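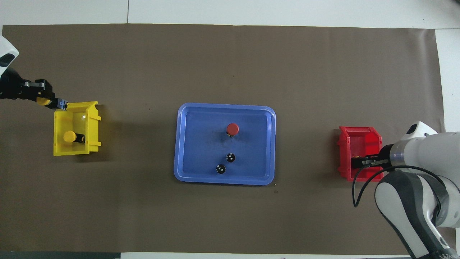

Abb. 4.1: Arbeitsplatz mit zwei Armen beim Sortieren nach Farbe. Links gelb, rechts rot, in der blauen Schale der Rest.

Lernen aus Vorführungen, Skript zur 4. Sitzung
Rajeshwari Thampi

4.1 Was wir sammeln

Letzte Woche ging es um die Frage, was ein Verfahren aus Beispielen überhaupt lernen kann. Heute geht es um die Beispiele selbst, also um den Teil, den Veröffentlichungen gern in einem Nebensatz erledigen und der in der Praxis das halbe Semester frisst.

Eine Episode ist eine vollständige Vorführung der Aufgabe, vom Startsignal bis zur Ruhelage beider Arme. Aufgezeichnet werden das Kamerabild, die Gelenkwinkel, die Öffnung der Greifer und der Befehl, den der Bediener gerade gibt. Fehlt eine dieser Spuren, ist die Episode wertlos, auch wenn sie noch so elegant aussah.

Der Datensatz Plelari umfasst derzeit 2.163 Episoden. Nach der Durchsicht blieben 1.833 übrig. Wer die Differenz für Schlamperei hält, darf gern eine Nachmittagsschicht übernehmen.

4.2 Die Aufgabe

Gelbe Teile kommen in den gelben Behälter, rote in den roten. Ein Kleinkind langweilt sich dabei nach zwei Minuten, ein Modell braucht Hunderte von Durchgängen und legt das Teil dann mit großer Überzeugung auf den Rand. In Abb. 4.1 hält der linke Greifer ein gelbes Teil knapp über dem Rand des Behälters, in dem schon eines liegt. Für die Auswertung ist das die interessanteste Stelle: Wann genau gilt ein Teil als abgelegt? Wir vereinbaren: wenn der Greifer offen ist und das Teil den Behälterboden oder ein anderes Teil berührt. Darüber schweben zählt nicht.

Die schwarzen Teile in der Schale gehören zu keinem der beiden Behälter. Sie bleiben, wo sie sind. Auch Nichtstun muss man vorführen, und Menschen können das erstaunlich schlecht.

4.3 Varianz, aber welche?

Erwünscht: andere Lage der Teile in der Schale, andere Reihenfolge, andere Griffhöhe, gelegentlich ein danebengegangener Griff mit sauberer Korrektur.

Unerwünscht: ein Bediener, der nach der Mittagspause doppelt so schnell fährt wie davor. Das Modell lernt beides und mittelt. Das Ergebnis sieht aus wie jemand, der sich nicht entscheiden kann, ob er den Bus noch erwischen will.

Beim Vorläufer Godov stammten 892 Episoden von einer einzigen Person. Das Modell fuhr danach sehr schön — und stets mit demselben kleinen Schlenker vor dem Zugreifen.

4.4 Beschriftung

Jede Episode bekommt genau eines der folgenden Etiketten:
gut: Aufgabe erfüllt, keine Korrektur
korrigiert: Aufgabe erfüllt, mindestens ein zweiter Griff
abgebrochen: wird aufgehoben, aber nicht zum Training verwendet

»Fast gut« gibt es nicht. Bitte auch nicht ins Kommentarfeld schreiben.

Zur Übung: Sehen Sie sich die abgebrochenen Episoden in Plelari an und schlagen Sie eine feinere Einteilung vor. Höchstens eine Seite, Abgabe vor der nächsten Sitzung.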